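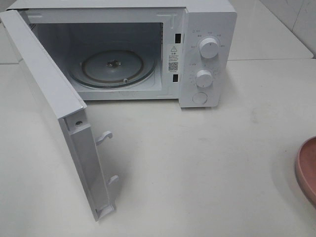
Finance would like to know why the arm costs 80 times what the microwave did. Fair question. I have been given ten lines on the form to answer it.

Line one: Belmonte sent a quote for the arm. The gripper is extra. The cable between the arm and the gripper is also extra, and has its own delivery charge.

Clulier are cheaper and include the cable. They do not include the software, which you rent by the month, like a storage unit – except the storage unit lets you in when the wifi's down.

Restumetti will lease us one until May. I asked what happens in May. They sent the brochure again.

Meanwhile the task list for the Estasitz trial says "open door, put dish in, close door, turn knob". Two knobs and a push button to budget for. I've put down 200 hours of setup and I expect to be laughed at from both directions.

Spares! We forgot spares. Fingertips wear out, apparently at £184 a pair. I have looked at my own with new respect.

Also adding a second microwave to the order. Same model, dials and all. It's the only thing on the sheet that got approved the same day.

Form goes in Thursday, March 13, 2025. If anyone has bought from Clulier and lived with the monthly fee, my replies are open.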